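Starting Wildflower Seed in the Refrigerator
Kitchen and Workshop Tips, October 12, 2022
By Mariama Frimpong

Many native wildflowers will not sprout until their seed has been through a cold, damp spell. Outdoors, winter takes care of it. Indoors, a refrigerator does the same job and takes up very little shelf space. I start mine in December and sow in trays at the end of winter.

Check the packet first. Coneflower and milkweed usually want about a month of cold. Some penstemons want two or three. Annual poppies can go straight into the ground in fall.
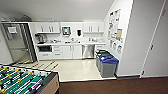
Kitchenette with refrigerator, coffee machine and sink.

Dampen a paper towel and squeeze it until it stops dripping. Spread the seed over one half, fold the other half on top and slide it into a small zip bag. Leave a little air inside. Write the plant name and the starting date on the bag in pencil or paint pen – ordinary marker rubs off once the plastic gets damp.

For very fine seed, use sand instead of a towel. Mix a pinch of seed into a few spoonfuls of damp sand and sow the whole lot later. Picking tiny seeds off wet paper is slow work and you lose half of them. 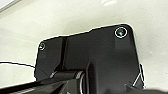 Keep the bags away from the back wall, where things freeze, and away from apples and pears. The door is fine if it isn't opened all day long. I stand mine in an old butter tub with a lid so they don't get thrown out with the leftovers.

Look through the bags once a week. If the towel feels dry, add a few drops of water. If you see mold, rinse the seed in a tea strainer and give it a fresh towel. Anything that has put out a root should be potted that same day.
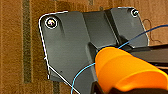 Seed trays need a loose, fine mix, watered before you sow. Fill them outdoors or over an old sheet. On a brown patterned carpet like this one, spilled potting mix is easy to miss until it has been walked in. Let any damp mix dry fully and then vacuum it up. Press the seed into the surface and cover it only as deep as the seed is thick.

A tray of 50 cells is plenty for one small bed. Sow two seeds to a cell and snip off the weaker seedling later.

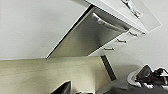 Wash used trays in warm, soapy water and rinse them well before they go back on the shelf. Old soil carries the fungus that makes seedlings fall over at the base. Leftover dry seed keeps for a year or two in a screw-top jar, with the packet folded up inside.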